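The Woman Who Wants to Sell You an Empty Drawer

2026-02-03

The founder of Kuvero does not want her name in print. She says the business should speak for itself, and then she speaks for it for most of an afternoon.

Kuvero is a home organizing service. It sends two people to your house, they go through your kitchen and whichever closets you can bear to open, and they leave you with less than you had. The price for a first visit starts at nearly $1,000. Bags, bins and dividers are extra. I had been getting its mailers for months before I called, and what made me call was a line printed across the last one: "Our clients win back two hours a week." I wanted to know who had timed them.

"It's from our survey," she says. We are sitting in the back of her office in Sesitby, a town with one main street and three shops that sell baskets. "We asked people how they felt their time had changed. Two hours was the average."

How they felt, or how it changed?

"I think those are close to the same thing."

I don't think they are, and I say so. She pours more coffee. She has clearly had this talk before, perhaps with people who were less polite about it, and she does not seem worried. The survey had 2,935 replies, she tells me, which sounds like a lot until you ask who was invited to reply. The answer is everyone who signed up for the newsletter. Some of them had paid for a visit. Many had only downloaded the free drawer checklist. Kuvero did not separate the two groups.

"We could have," she says. "Someone suggested it. We were busy that June and we wanted the number for the fall mailer."

It was the most useful thing anyone has told me about the organizing trade, and I give her credit for saying it with my recorder on the table.

She started out in the stockroom of a restaurant supply store, and she is at her best when she talks about that job. Her task was to know where everything was. If a cook came in for a ladle of a certain size, she had to put a hand on it before he lost his temper. "You learn fast that people only look in the first place they think of," she says. "If it isn't there, they buy another one. That's how a house gets five can openers."

I believe that part. I own three can openers, and one of them is broken.

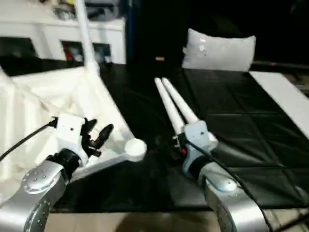 White plastic with a round, flat end. Most kitchens own something like it.

What I find harder to believe is the leap from there to everything else Kuvero promises. The brochure says that a clear counter lowers stress, helps couples argue less and leads to better eating. I ask where each of these comes from. For stress, she mentions an article she read. For couples, she tells me about a couple. For eating, she says it is common sense, since you cook more when you can see the stove.

"You're going to write that I made it up," she says.

Did you?

"I wrote down what clients told me. If a client says, we stopped fighting about the junk drawer, am I supposed to tell her she's wrong?"

No. But there is some distance between not correcting a client and printing her remark on heavy paper as a finding. She looks at the brochure for a while. "It's a brochure," she says.

I ask about the people it doesn't work for. Every service has them, and you can tell a lot from how fast an owner answers. She takes her time. There are repeat customers, she says at last, and she used to think of them as her best ones. Some have had Kuvero back four times. The same kitchen, the same closets, filled up again with the same kind of thing.

"I used to be proud of that," she says. "They love us, they keep calling. Then my sister asked me what I'd think of a plumber who came back four times for the same leak."

What did you tell her?

"I told her a kitchen isn't a leak. I'm still not sure I was right."

She has since changed the way the follow-up works. A second visit is now half price, and it starts with an hour at the kitchen table where nothing gets moved. The organizer asks what was bought since the last visit and why. Clients hate it, she says. Several have asked to skip the talk and pay full price. She lets them.
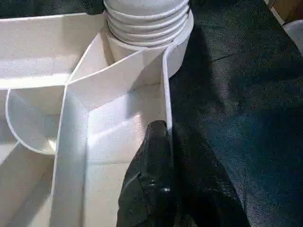
HOME > STORAGE

Then there are the inserts. Kuvero sells a line of drawer and shelf dividers under the name Gistent, and they bring in a growing share of the company's money. She won't say how much. She will say that the organizers are "encouraged" to bring them along, and that they are not paid on commission, although there is a bonus at the end of the season that "looks at the whole picture."

Does the whole picture include how many they sell?

"Among other things."

A company that tells people they own too much and then sells them something to put it in has a problem, at least on paper. I put this to her as plainly as I can. She objects to the word "problem." A divider, she argues, is a limit. When the slot for batteries is full, you have enough batteries. Without the slot you would go on buying them forever.

It is a decent argument. It would be a better one if the Gistent catalog did not also carry a stacking add-on for when the slot gets full.

She laughs when I bring that up, a real laugh, the only one of the afternoon. "People asked for it," she says. "I said no for a year. Then I looked at what they were buying in place of it, and it was the same thing from someone else, only worse. So now they buy it from me."

I spent part of the next morning at Yüksel, a housewares store on the same street, asking what people come in for. The man at the register has worked there since before organizing was a thing you could hire. His view is that the trade moves in circles. Customers buy bins in the first weeks of the year, he says, and in the spring they come in for hooks, and by the next winter they want bins again, in another color. He has nothing against Kuvero. Its clients are good customers. "They throw out the old ones," he says. "Then they need new ones."

I asked if he had ever had his own place organized. He said his wife keeps the spoons in a jar by the stove and he has never once had to look for a spoon.

When I repeat this on the phone to the founder of Kuvero, I expect her to be annoyed. She says the jar is exactly what she would have told them to do. She would have charged them for it, I point out. "I'd have charged them for the other forty minutes," she says. "The jar I'd have thrown in."

What bothers me about the whole business is how hard it is to check. If a roofer does bad work, it rains in your bedroom. If an organizer does bad work, you blame yourself. The before and after photos are all taken on the same day. I asked if Kuvero had ever gone back to take a third one, six months on, without calling ahead to let people tidy up. She said no, and that no client would allow it. I asked if she had ever offered one a discount to allow it. She wrote that down, or at least she wrote something down.

I should say that I let her look at my own kitchen. She asked, and it seemed unfair to refuse. She opened three drawers and closed two of them without a word. In the third she picked out a plastic lid that fit nothing I own and asked me how long I'd had it. I said I didn't know. She asked what I was keeping it for. I said that the thing it belonged to might turn up.

"It won't," she said.

She was sure of it in the way that she is sure of the two hours, and I noticed that I was ready to believe her. I have moved with that lid twice. She set it on the counter and said it was my decision, that she never throws anything out for a client, that this was the first rule at Kuvero and the one she would fire a person for breaking.

Then she gave me a price for the rest of the kitchen. I said I would think about it. She has mailed me two brochures since. The line about the hours is still there, in smaller type, with the words "clients report" in front of it. The lid is in the drawer.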